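Grotus Letter 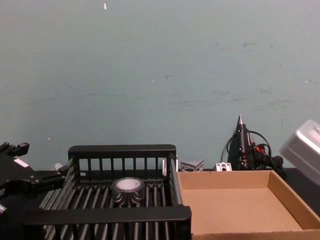
A scuffed, pale blue-green wall above a dark tabletop.

The Grotus Letter was a clandestine newssheet produced in the hill town of Grotus during its wartime occupation. It ran to 11 issues, most of them late, and is remembered for its reporting of grain seizures and for its spelling, which was its own.

Printing began in May in a cellar on Fatano Street, on a hand duplicator that had belonged to the town's choral society. The first issue ran to 100 copies. By the last, the figure had risen to 774, carried out to the villages under loaves, in prayer books and once inside a tuba. The occupying authorities offered a reward for the printers, then printed the notice on paper bought from the same shop that supplied them.

The sheet is best known for the Correa list, which gave the names of men due to be taken for forced labour. Many left for the Kalel forest before the lorries arrived. The cellar was raided soon afterwards and the duplicator seized, although the group had moved out the night before — leaving its rent unpaid, a matter the landlord pursued for years after the liberation.

Surviving copies are held in the town archive at Grotus, along with letters from readers. A fair number of these complain about the crossword.

See also: Kalel forest camps; Underground press; Fatano Street raid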